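Notebook, October
Film strand, submissions and screening copies
Entry opened 7 a.m., added to through the day

Carried over from the last entry: the Grallance shorts programme has closed to entries and the intake folder is frozen. Anything arriving now goes in the late folder and is not opened until the selection is out. The form still shows the upload button to people who had a draft saved before the close. Needs fixing at the form end, not by moving files about afterwards.

Intake check

All files probed for container, codec, frame rate, audio layout and duration. The call asked for ProRes 422 or H.264, stereo or 5.1, and running time including credits. Most are within that. Problems, in the order found:

Coltau. Supplied at 23.976 but the form says 24. Slate also says 24. The audio drifts against picture by the end, which fits a conform done at one rate and an export at the other. Not noticeable in the first few minutes, so a spot check at the head would have passed it. Asked for a fresh export from the original timeline. Do not retime it here, we would only be guessing which of the two rates the mix was made to.

Nesov. Picture fine. Subtitles are burned in and there is also a separate SRT, and the two differ in wording in several places. The SRT reads like the later version. Need a clean picture with no burned-in text, then the SRT only. If there is no clean master left, play it as supplied and drop the SRT.

Gosselin. Two files with the same name and different checksums. Durations match to the frame. Played them side by side: the grade differs in the night exterior, with lifted blacks in the second. The entry form was edited after the first upload, so the second is probably meant, but the reviewers have already been sent the first. Held until the entrant confirms. Both copies kept, renamed with the first characters of the checksum at the end.

One anamorphic entry flagged as 16:9 in the header and squeezed on playback. Corrected the flag in a copy, original untouched.

Loudness

Measured integrated loudness on the whole programme. The spread is wider than it should be for films shown back to back. The quietest is a dialogue piece mixed for a theatre room, the loudest is a music-led animation with very little dynamic range left in it. Tried normalising everything to one figure and did not like it. The quiet film comes up with its room tone and the loud one still feels loud. Going back to a per-title fader note in the playlist, set by ear on dialogue, or on the densest passage where there is no dialogue. Notes to be kept in the playlist comments and nowhere else – last time there was a spreadsheet as well and they disagreed. 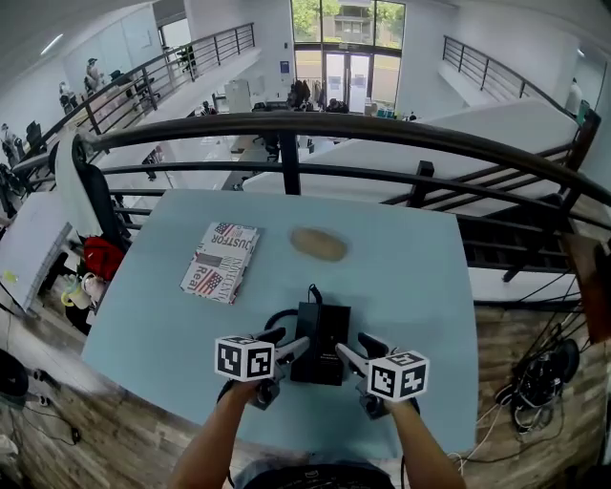
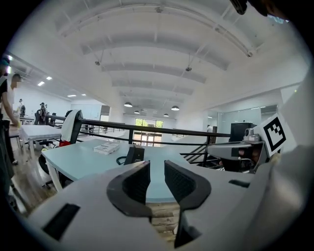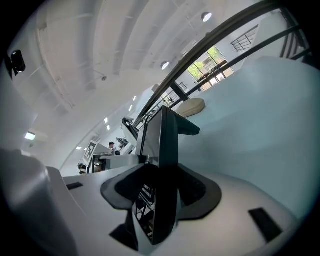
DCP build

Test package built from the Coltau trailer, as that was the shortest thing to hand with a known good mix. JPEG 2000 at 24 fps, Interop not used, SMPTE only. Validated clean. Ingest on the server was fine the second time. On the first attempt it saw the drive and listed nothing. The drive had been formatted with the wrong inode size again. The formatting command is on the inside cover of this notebook and should be copied from there, not typed from memory.

Colour conversion checked on a chart. Rec.709 source, gamma 2.4 assumed, XYZ out. Skin patch and grey ramp both as expected. If a source arrives tagged 2.2, check with the entrant before building. The difference on screen is small but it shows in dark scenes, and we have several of those.

Flat or scope: the majority are 1.85 or 1.78, so the reel is flat. Scope titles sit letterboxed inside flat. This wastes height but avoids a masking change in the middle of the programme, and the masking motor is slow. The two scope entrants have been told and neither objected.

Black between films set to two seconds. Tried longer and the audience would take it for the end of the reel. Tried none at all, and the tail of one set of credits runs straight into the next title card.

Online viewing copies

For reviewers only. H.264, 1080, two-pass, burned-in entry number lower left at low opacity. First batch had the number too faint over snow and bright sky. Added a thin dark outline, readable now on everything tested. Entry number only, no reviewer identity in the mark, so the same file serves everyone. If a copy leaks we will know which film and not who from. Accepted as a limit for this year.

Player stalls on seek for the longer titles. Keyframe interval was left at the encoder default. Set to one every 24 frames and the stall has gone, at the cost of slightly bigger files. Re-encoding the whole set overnight with the new setting. Old copies stay up until the new ones have been checked for length.

Scoring sheet: the column for sound is being left blank by reviewers working on laptops. Fair enough, but the average then treats blank as zero. Changed the formula to skip empty cells. This moves several titles up the list and nothing down. Told the reviewers, as the ranking they saw earlier is now out of date.

Storage

Masters on the array, second copy on the offline disc, checksums run on both. 7 mismatches, all in sidecar files that had been opened and resaved in a text editor which changed the line endings. No mismatch in any picture or sound file. Sidecars restored from the disc. Intake folder set to read-only for everyone, which should have been done at the close.

Outstanding
– fresh Coltau export, correct rate
– clean Nesov picture, or a plain answer that there isn't one
– Gosselin: which version
– form: hide upload for saved drafts
– fader notes for the second half of the reel
– full playthrough in the theatre once the above are in, with the house lights at the level used for the public and not at full

Added late afternoon: Nesov clean master has arrived. Duration is 2 frames longer than the burned-in version, both at the tail, in black. SRT timing unaffected. Moved to the build queue.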